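Skollside Repair Room
Bench checklist, desktop towers, open-case inspection
Fri 9 July
Checked by: Masanobu Ikeda
Second look: Shigeru Ikeda, after lunch
Job no. 2098, Dell tower

Before opening

Mains lead out - OK
Power button held in, lead out - OK
Mat and wrist strap - OK, strap clip is loose again, needs replacing. Asked in December.
Side panel off, screws in the tray - OK, 6 in tray
Drinks off bench - OK now

Inside the case

Sharp edges - one burr on the rear lip, filed. Mind your knuckles anyway.
Fan cables clear - OK
Dust - blown out. Do the corners agian before closing.
Coin cell - in its holder, next to the tall black heatsink. No leaks found. Old battery tub is full, can someone empty it
Capacitors - went along the row above the socket with the torch, no bulging. Shigeru to check the ones under the memory slots.
Processor - OUT. Bagged and labelled, drawer 147. Do not leave it on the mat.
Memory - out, same drawer

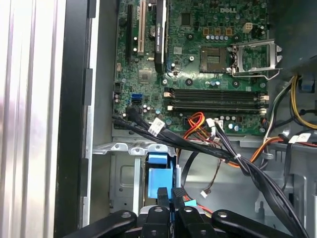 Job 2098, socket open, memory slots empty.

Socket frame - standing open. NOT OK to leave like this over the weekend. Either fit the processor or get a cover on it. No fingers, no cloth, no air can near the contacts.
Lever - mind the yellow and black power wires when you bring it down, they run right by it. Tuck them back first.
SATA - black plug checked, seated. Blue ports looked at with torch, clean.
Expansion slots - clean, nothing stuck in them
Small white 4-pin header - pins straight. Dont forget its plug on rebuild!!

Before power on

Paste - Zulten tube is nearly done, order more
Count screws back out of tray - not done
Loose bits in chassis, tip and listen - not done
Second person present - not done, wait for Shigeru
Lead test - not done, tester is over at Thepsuriya till they bring it back

Result: HOLD. Not to be powered.

Comments
MI - rest of it is fine, just needs putting back together. Will do the cover before I go.
SI - seen. Caps under memory OK. Moved wires back a bit. Strap clip on the Turus order, wont be here till next week so use the one from bench 400.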